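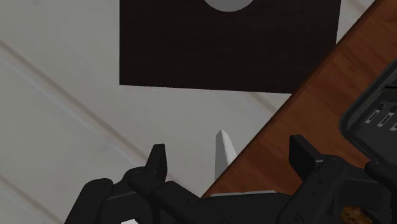
Abb. 4: Tischplatte und Fliesenboden in der Draufsicht

4 Aufstellung und Anschluss der Messsteckdose Vollix

4.1 Wahl des Aufstellortes

Die Messsteckdose Vollix ist ausschließlich für trockene Innenräume bestimmt. Zwischen dem Gerät und Spülbecken oder Wasserhähnen ist ein Abstand von mindestens 100 cm einzuhalten. Das Gehäuse darf nicht abgedeckt werden.

VORSICHT: Mehrere Messsteckdosen dürfen nicht hintereinander gesteckt werden.

4.2 Inbetriebnahme

1. Messsteckdose in eine geerdete Wandsteckdose einstecken.
2. Taste SET gedrückt halten, bis die Anzeige blinkt.
3. Uhrzeit und Arbeitspreis eingeben und mit OK bestätigen.
4. Funkverbindung zur Basisstation Brunow herstellen (siehe Abschnitt 6).
5. Verbraucher im ausgeschalteten Zustand anschließen.

Hinweis: Nach einem Stromausfall bleiben die Einstellungen nahezu 500 Stunden gespeichert. Danach sind die Schritte 2 und 3 zu wiederholen.

4.3 Messung an Haushaltsgeräten

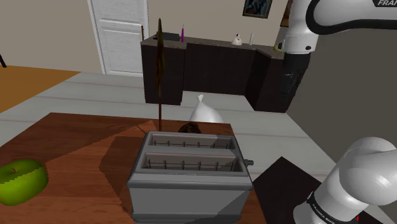

Für die erste Messung empfiehlt sich ein Verbraucher mit kurzer Betriebsdauer und hoher Leistungsaufnahme. Geeignet ist beispielsweise ein Toaster mit zwei Schlitzen und seitlichem Hebel. Der Messwert ist erst abzulesen, wenn das Gerät vollständig eingeschaltet ist. Geräte mit Bereitschaftsbetrieb sind über einen Zeitraum von 7 Tagen zu messen.

1. Speicher mit der Taste CLR löschen.
2. Verbraucher einschalten und Anzeige beobachten.
3. Nach Ende des Betriebs den Gesamtverbrauch in kWh ablesen.
4. Wert in das Messprotokoll im Anhang eintragen.

Hinweis: Bei Leistungen unter 2 Watt ist mit erhöhten Messabweichungen zu rechnen.

Erscheint die Meldung E2, ist der Verbraucher unverzüglich auszuschalten und vom Gerät zu trennen. Lässt sich die Meldung nicht löschen, ist der Kundendienst der Firma Bezerra zu verständigen.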